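Open Studios FAQ for Artists

Trorum Open Studios takes place each October in the mill building at Cornmont. Please read this page before you fill in the application.

Who can apply?
Any artist who works within the Plosport area for at least part of the year. You do not need gallery representation or an art degree. Painting, sculpture, printmaking, ceramics, textiles and photography are all accepted. Students may apply, but not as a class.

Do I need to rent a studio at Cornmont?
No. Artists without a studio there can ask for a wall or a floor space on the second level. There are 70 spaces in total, and tenants get first choice of their own rooms.

How do I apply?
Send eight images of recent work, a one-page resume and a short statement. List the title, year, medium and dimensions for each piece. Put dimensions in inches, height first.

What should go in the resume?
Solo shows, group shows, residencies and collections, newest first. Give the venue and city. If you have not shown before, leave that part blank and tell us what you have been working on. It will not count against you.

Who picks the artists?
A panel of three, which changes every year. Annapurna Rai coordinates the panel but does not vote. Scores are not shared.

Can I show work from a past year?
Yes, as long as it was made in the last five years and was not in a previous Trorum event. Older pieces can be shown in your own studio if you are a tenant.

Is there a size limit?
The freight elevator holds 600 pounds, and its door is 70 inches wide. Sculpture that is heavier or wider than that has to stay on the ground floor. Ask before you apply, as there are only a few ground floor spots.

Can I sell my work?
Yes. You handle your own sales and keep the full price. You are also responsible for collecting sales tax. We do not have a card reader to lend.

Do you provide pedestals and lighting?
Track lighting is in place on the second level. Pedestals can be borrowed from the Afridi Room – sign the sheet by the door and bring them back clean. Tables and easels are up to you.

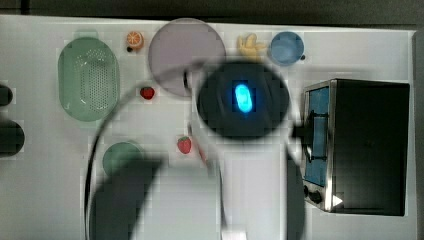 When can I set up?
The building opens for setup at 8 a.m. the day before the event. Everything needs to be in place by 6 p.m. The loading dock has a 20-minute limit, so unload first and park afterward in the lot across the street.

Is my work insured?
No. The building's policy does not cover artwork. If you have a studio policy, check that it applies away from your usual address.

Can I share a space?
Two artists can share one space on a single application. Send eight images each and say how you plan to divide the wall.

What if I have to cancel?
Email us as soon as you can. The fee is refunded if we can fill the space from the waiting list – otherwise we keep it.

How will I hear the result?
By email, whether you are accepted or not. Check your spam folder before writing to us.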